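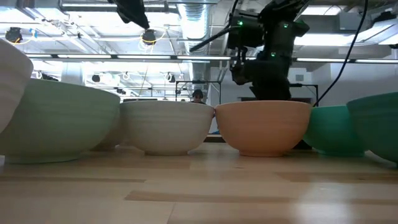 One reader of the draft asked why bowls were used at all, given that a rigid block is easier to grip and its position easier to score. The reply was that a block hides the problem we wanted to study. A bowl has to be taken by its wall, the wall slopes, and the next bowl has to go inside it without catching on the rim.

Bowl Stacking from Demonstrations: Project Report
Bruvaston student robotics project
Jan 4, 2019

1. Task

The project, named Inga, trains a policy to stack bowls of mixed sizes on a table. The learning system gets no object models. It sees camera views and the recorded arm motion, and it has to reproduce the motion on layouts it was not shown. This report covers the gathering of examples only. Training results are in the second report.

An example starts with bowls set out on the table and ends when the operator releases the last one on the stack and raises the arm. The operator chooses the order, with the larger bowls normally placed first. Colors were mixed on purpose so that the policy could not tie a color to a place in the order.

2. Views

Each example holds a workspace view and a wrist view on a shared clock. The wrist view matters most in the last part of the approach, when one finger has to pass inside the rim and the other has to stay outside.
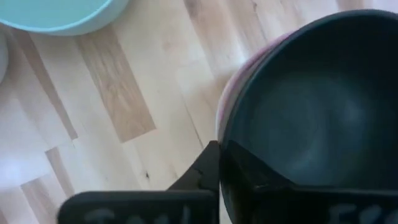
Dark bowls gave us the most trouble at this stage. The fingers are black, and against a dark interior the line between finger and bowl has little contrast. We tried raising the exposure, but glare on the wood then spread over the pale bowls. The exposure was left fixed for the whole set, and dark bowls were given a larger share of the layouts instead.

3. Procedure

We recorded 600 attempts. Layouts came from a list of 16 starting patterns, and the operator shifted the bowls by hand between attempts. An attempt was stopped if a bowl tipped over or left the reach of the arm. Stopped attempts were stored with a failure mark and kept out of the training set.
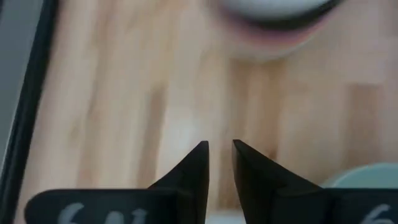 Figure 3. Wrist view, fingers apart over the table.

Review was done in the Gumoswood viewer, which plays both views side by side. Two of us marked every file separately. After review, 461 attempts were accepted. The most common ground for rejection was a long pause in mid-motion, because the policy tends to copy pauses and then stays in them. Clock drift between the views was second.

Of the accepted attempts, 244 include at least one correction, such as a second try at a grasp or a small shift before release. We had planned to remove these. A short trial at Andthorpe with only the clean attempts gave a policy that could not recover from a poor grasp, so the corrections were put back and tagged.

4. Release height

Operators differed in how low they brought a bowl before opening the fingers. Early files show a drop from well above the stack, and the bowl often settled at an angle. From the second session on, the rule was to lower until the bowl made contact, open slowly, and lift straight up.
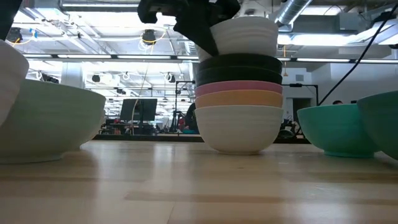

Taller stacks make this harder, as a small tilt in a lower bowl adds to the error at the top. The release step was therefore tagged separately for each bowl, with its level in the stack, and can be sampled by level during training. Levels near the top are still short of examples.

5. Open items

The clock drift has been traced to the recording script but is not fixed. Files from the first session need new release tags. The layout list should be extended with patterns in which two bowls touch at the rim, and these should be recorded before the next training run in January.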